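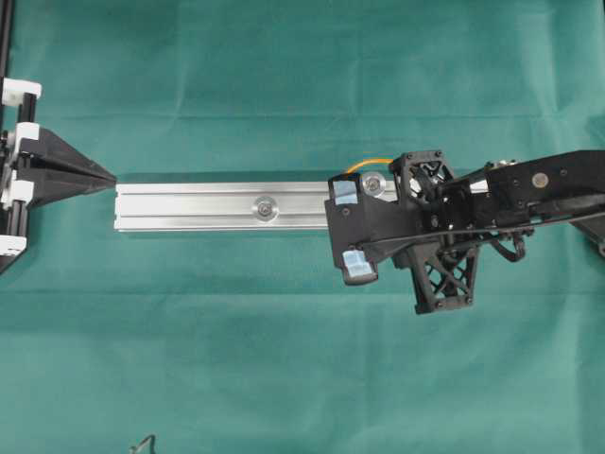
Quilt show, hanging system first as it took most of last meeting too. Old pipe and drape is finished, agreed, not going over it again. Members looked at the aluminum rail, the silver one with grooves running the length of it, bolt and washer sitting in the top slot. MD likes the slot, brackets could go anywhere along it without drilling. JR asked what it does to a quilt sleeve, the edges might snag. Suggestion to run muslin over it. RT wants the old pine poles back, noted again. Agreed to go with the grooved rail for the long wall only and keep the poles for the alcoves. Price still to come from Nerkberg. JR chasing.

Salem Piecemakers, minutes of general meeting, 15 January 2019, back room at Delier Hall

In the chair: Mhairi Dalgleish (MD). Minutes: TP. Came in late from the parking lot so apologies if I missed something before the rail discussion, which had already started when I sat down.

Minutes of last meeting
Accepted with one change. It was JR who offered the ironing boards, not LB. LB does not own an ironing board and would like that known.

Money
Balance in the checking account 2,893 dollars after hall rent and the insurance. Raffle money from the holiday sale is in there. Batting order is not, invoice hasn't come. MD asked that nobody spend from petty cash before the show without telling her first. Some discussion of raising dues, no appetite for it this year. Left alone.

June show, entries
Cap stays at 84 quilts. LB wanted to lift it, the hall has the floor space if the chairs go out. MD said judging would not finish before lunch and we'd be back where we were two years ago with people hanging ribbons in the dark. Vote taken, cap stays. Entry form to say finished edges, hanging sleeve, label on the back with name and phone number. Form ALSO to say no pets in the house if you can help it, or lint roll before drop off. Wording to be softened by LB.

Categories: bed, wall, miniature, first quilt, group. Art quilts argued over for a long while. RT thinks they belong with wall. CW does not, hers came last against a Lone Star and the judge wrote one word on the sheet. Ended up with a seperate art category on trial, if fewer than 7 entries it folds back into wall. CW ok with that. RT ok with that more or less.

Judge
Same one as last time not available, has moved. Two names put forward, MD to phone both. Fee as before plus mileage. Someone asked could we do viewers choice only and skip the judge. No.

Floor plan
Long wall for bed quilts. Miniatures on the tables by the kitchen door, not under the window, the sun got at them. White gloves at the front desk and one of us in each aisle to turn back corners for people. Aisles need to be wide enough for a wheelchair and a stroller to pass, CW will tape it out on the floor with RT beforehand. Vendors in the lobby. Nobody selling food in the lobby this time, the hall was firm about the carpet.

Charity quilts
Umia shelter has asked for twin size, washable, no wool batting, darker colors preferred. Drop box is back in the hall closet, left side. Tops can be turned in unquilted and the longarm people will finish them, but please trim your threads. LB found a top in the box with a full row of pins still in it. She found it with her hand. Kits are cut and bagged, take one home if you have an evening free, greens and browns mostly, pattern sheet is in the bag.

Correction to pattern sheet: it says cut strips before sewing borders on page one and after on page two. Page one is right. JR will fix and reprint.

Library
Several books out since fall. The feathered star book has a waiting list so whoever has it bring it in, no questions. The acrylic templates came back missing the small triangle. Check your sewing boxes please.

Classes
Hand applique class full, waiting list on the bulletin board. Machine binding class has room. Bring your own machine, walking foot, extension cord, and a sample already layered. Do not plug the irons into the same strip as the machines!! Delier Hall has sent us a note about the breaker.

Retreat
Lodge deposit due soon. Still short on bodies for the bigger cabin, so bring a friend if you know one who sews. Arrival after lunch. Cooking rota same as before except CW and RT swap. Sign up at the tea table, name and whether you snore, as usual.

Show and tell
Good crop. CW, log cabin in blues for her grandson, hand quilted in big stitch. JR, the medallion she started before her knee, now with borders on, lots of clapping. RT, a table runner. First timer at the back (sorry didn't get your name) with a flying geese pillow, beautiful points.

Any other business
Fabric swap next meeting, cotton only, fold it so people can see how much there is. No upholstery samples.
Key to the supply cupboard sticks, lift the door a bit as you turn.
Website photos out of date, LB asks for new ones of finished work, daylight if posible.

Actions
JR: rail price, pattern sheet
MD: judge, petty cash note
LB: entry form wording, web photos
CW and RT: aisles
TP: type this up, book hall for set up evening

Closed when the hall needed the room. Tea was by RT, lemon bars by CW, recipe to follow if she'll part with it.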